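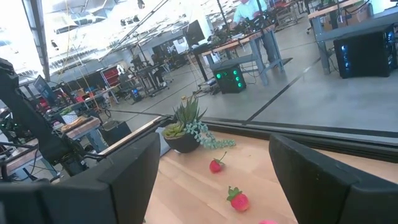
Figure 3. Table layout A, with a potted succulent near the far edge and two toy strawberries of unequal size in front of it.

3.2 Objects and Table Layouts

The objects were chosen so that color alone would not be enough to name them. Most earlier work on tabletop sorting, including our own pilot with the Plindeck set, used items that differ in hue and in outline at once, and a label such as "the red one" was then always sufficient. In the present set, red is the most frequent color. It is shared by toy strawberries, a toy tomato and plain round items, so that a written label has to draw on size, surface or the presence of a leafy top.

Strawberries occur in more than one size and shade. In layout A (Figure 3) the smaller one is the deeper red and has a thin green stem; the larger is closer to pink and carries a leafy calyx. Annotators working from text alone tended to treat the calyx as the mark of a tomato. We therefore kept both kinds of green top in the set and recorded them as separate attributes.

The succulent is a distractor and never a target. It was selected for its outline. The spiky rosette stands well clear of the dark gray pot, while the trailing vine of small rounded leaves lies across the wood and extends the footprint of the object far past the pot itself. Two definitions of footprint were compared: pot only, and pot with foliage. The second is used in all results below, as the first led to layouts in which small items were specified at positions already covered by leaves.

3.3 Containers and Loose Items

Layout B adds a clear plastic bin with rounded corners and a thick rim. Items are treated as contained when they rest on the floor of the bin, and as loose when they rest on the table. No third class was defined. An item leaning on the outside wall of the bin is loose.

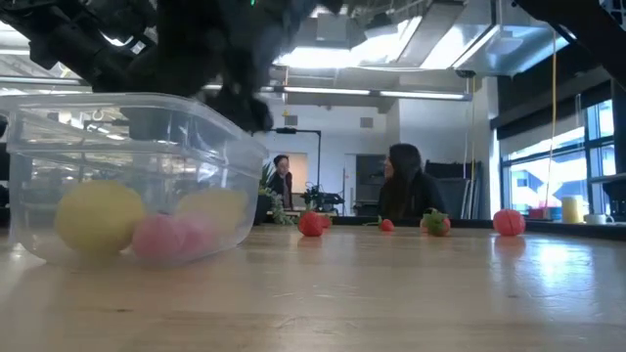 Figure 4. Table layout B. Yellow and pink balls are contained; the red items are loose.

Transparent walls were preferred to opaque ones because they leave contained items open to inspection from the side, at a cost in clarity. The lower halves of the balls in Figure 4 appear distorted through the plastic, and the paler yellow ball toward the back right is partly obscured by the wall. The two pink balls overlap in this view. Annotators were instructed to mark each ball separately wherever any part of its outline could be followed, and to leave the hidden part unmarked.

The loose items in layout B form an uneven row near the far edge of the table. The tomato is identified by its leafy calyx, and the round ball at the right end by its raised seams. With the seams disregarded, the ball was the item most often given a produce label. Reflections on the far half of the tabletop were not masked.

Labels were written independently by two annotators (Kwak and Yeon) for 200 layouts. Disagreements were settled by a third reader (Kombo), who saw both labels but not the names of their authors. Where neither label was accepted, the item was entered as "red, round, other" and excluded from the size comparison in Section 5.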